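Why Do Some People Eat With Chopsticks?

Last updated: January

Look in a kitchen drawer and you will probably find forks, knives and spoons. In many homes you will also find chopsticks. They are two thin sticks, held in one hand, and people use them to pick up food.

Where did chopsticks come from?

Chopsticks were first used in China a very long time ago. The oldest ones that have been found are more than 3,000 years old. At first people used them mostly for cooking. Long sticks were good for reaching into a pot of hot water or soup and lifting out a piece of food without burning your fingers.

Later, cooks began cutting food into small pieces before cooking it. Small pieces cook quickly, so they need less firewood. They also don't need to be cut up at the table. People found that the cooking sticks worked well for eating too, and shorter ones were made for meals.

From China, chopsticks spread to Korea, Japan and Vietnam. Each place has its own kind. Chinese chopsticks are usually long with blunt ends. Japanese chopsticks are often shorter and come to a point, which helps when you are taking the bones out of fish. In Korea, many people use flat metal chopsticks and eat their rice with a spoon.

What are they made of?

Most chopsticks are wood or bamboo. Others are metal or plastic. Long ago, rich families sometimes had chopsticks made of silver or jade. Wood and bamboo are light and not too slippery, so they are a good choice if you are learning.

How do they work?

Only one of the sticks moves. The bottom stick rests in the soft place between your thumb and first finger, and it stays still. The top stick is held like a pencil. When you bend your fingers, the tip of the top stick comes down and pinches the food against the bottom one.

Each stick is a kind of lever. A small move near your fingers makes a bigger move at the tip. That is why you don't need to squeeze hard — if you do, the sticks often cross and the food drops.

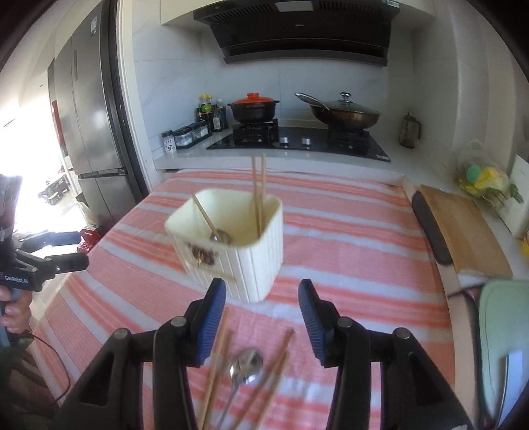 How can I practice?

Start with something big and soft, such as a cube of bread. Put 19 cubes in one bowl and move them to another bowl, one at a time. When that gets easy, try cooked noodles, then peas. Peas are hard because they roll. Most people need a lot of tries before they can do it without thinking.

Good manners

There are a few rules to know. Don't stand your chopsticks straight up in a bowl of rice — in several countries this looks like something done at funerals. Don't point at people with them or use them to spear food. When you stop eating, lay them side by side on the table or on a chopstick rest, which is a small block that keeps the tips clean.

Words to know

Blunt: not sharp or pointed.
Jade: a hard stone, often green.
Lever: a bar that turns around one point and helps you move something.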